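Notes for my talk, food history evening, 19 August 2023
Speaker: Vinh Từ
Subject: How a cook learns a kitchen that is not his own

Slide 1. Greeting

Good evening to all. Thank you to Asska for lending us the room and also the small stove. I will speak slowly, and if a word of mine is not clear, please raise your hand at once and do not wait until the end.

Slide 2. Who is Sohail Hashmi

Say first that he is my teacher and my friend, so I am not neutral. He started in the kitchen of a hotel in Fastevmont, washing pots. His father wanted him to study accounts. He did study accounts, for two years, and he still keeps his recipe books like a ledger, with the weight of salt in its own column.

(Show the ledger page. Wait for people to read it.)

Slide 3. The first restaurant

The Mellent opened in February with 60 seats and a menu of four dishes. People asked where the rest of the menu was. He told them to come back next month. Two of the dishes were Mughal in style: a lamb korma and a rice dish closed with dough. The other two were simple food from his mother's house, lentils and a sour potato.

Do not tell the story of the broken oven here. It takes too long.

Slide 4. Walking to work

In his first years he went to the kitchen on foot, and he planned the day's cooking on the way. He told me that onions were decided before the first corner and the bread after it. When I became his assistant I tried to do the same, but I only thought about my shoes.
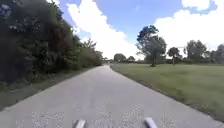 Slide 5. What he taught me about onions

Bring the three small bowls to the front table now.

Pale onion, gold onion, brown onion. In my family's cooking we fry shallots until they are crisp and put them on top at the end. Mr Hashmi puts the brown onion inside the sauce, crushed with yoghurt. For one whole winter I made it bitter. He never shouted. He tasted, put down the spoon and gave me another bag of onions.

Let the bowls go round the room. Left side first.

Slide 6. The notebook

He has 599 recipes written down by hand. Many are the same dish with a small change, for example less clove. One of them has the number 1681 written beside the title, and people like to think it is a very old recipe from that year. I asked him. It was the price of a repair to the freezer.

(Pause here, they may laugh.)

Slide 7. Questions

If somebody asks for the korma recipe: he has given permission for the short version, which is on the sheet by the door. If somebody asks whether he will open again, say that he teaches two mornings a week and is content with this.

Collect the bowls. Thank Asska again. Switch off the stove.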